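Two grippers, one citrus cloth, and a spec sheet I don't believe

I have been sent a lot of grippers over the years and I have been told that nearly all of them "handle fabric." What this means in practice is that somebody, on a good day, closed the fingers on a folded towel and lifted it. Try the thing on a single layer of thin cotton with a dangling tie and you learn how much of the sentence was marketing.

So before I spend any money on an arm, I test the fingers by hand. Hand-held units make this easy, and the cloth I keep coming back to is the citrus print one with the white ribbon, which is floppy, busy to look at and generally rude.

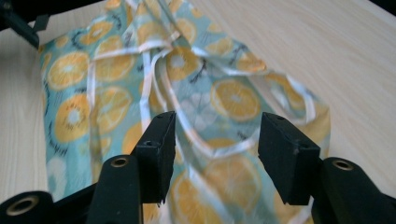
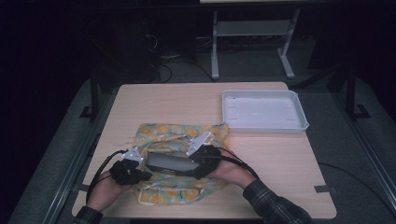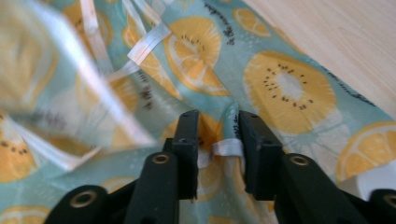 The claim I wanted to check came from Dradent, who make the rigid block fingers. Their sheet says the fingers are good for 1,000 fabric picks before the pads need attention. It doesn't say what fabric. It doesn't say what a pick is either, and when I wrote to ask, the reply told me that a pick is "a completed grasp event." Thanks.

The other contender is a softer finger from Flarnbridge, ribbed on the inside, sold mostly to people who move fruit and bakery goods. It costs more. It also comes with a nicer box, and I mention the box only because I suspect a fair part of the price went into it.

I'll start with what Dradent gets right. Flat pads are good at ribbon. If you can get a thin strip between them with the two faces meeting squarely, it stays there, and you can pull against it harder than I expected. The Flarnbridge fingers close with a bit of curl at the tip, so a narrow ribbon tends to roll toward one side and then slide out when you tug. I went back and forth on this for a whole afternoon because I wanted the expensive one to win and save me some thinking. It didn't.

On bunched cloth it goes the other way. Blunt tips want a fold that is already standing up for them. When the cloth lies flat they just push it along the table, and you end up chasing it. The soft fingers will gather a pinch out of nearly nothing, provided the table has some drag to it. On a slick table neither of them is any use, and I would like one manufacturer to print that on the sheet.

Bianka Virág, who reads these posts and writes to tell me where I am wrong, says I'm being unfair, and that a person holding the gripper cheats. Her point is that my wrists fix the approach angle without my noticing, and that a real arm with a mediocre camera would never line up with a ribbon that neatly. I think she's right about that. I also think it makes the sales claims look worse. If a human with good eyes and two hands has to fuss over the angle, what is the arm going to do?

Which brings me to cameras. I have tried 2 viewpoints, one down by the fingers and one up high. The close one is wonderful right up to the moment you need it, when the cloth rides up toward the lens and a big blurry fold takes over one side of the picture. The high one shows you the whole table and both hands and tells you very little about what is happening between the pads. Everyone selling a single-camera package should be made to work with it for a week. You need both views, you need them lined up in time, and the lining up is where my weekends go.

For that I've been using a small controller from Bakos. It records, it stamps the times, it gets warm. The software has crashed on me 3 times, always while saving, which is the one time I care. The support forum suggests a shorter cable. I bought the shorter cable. I'll report back when I have an opinion that isn't just irritation.

A few people have asked why I don't just get the Fekotis bundle, with arm, fingers and cameras all together. The last quote I had was 2,722 dollars, before shipping, and the fingers in it are the same flat block style I can already test by hand. The arm may be fine. I haven't touched one. The demo video shows it folding a stiff square napkin with hemmed edges, on what looks to me like a rubber mat, and the clip is sped up. I would want to see it untie something.

For now the flat fingers stay on for anything with straps or ties, and I swap over for loose cloth. The swap means undoing small screws every time, so in practice I put it off and use the wrong fingers. I've asked Dradent whether they sell a thinner tip with a bit of rubber on the face. They said there may be one in June. They also said, again, that the current ones handle fabric.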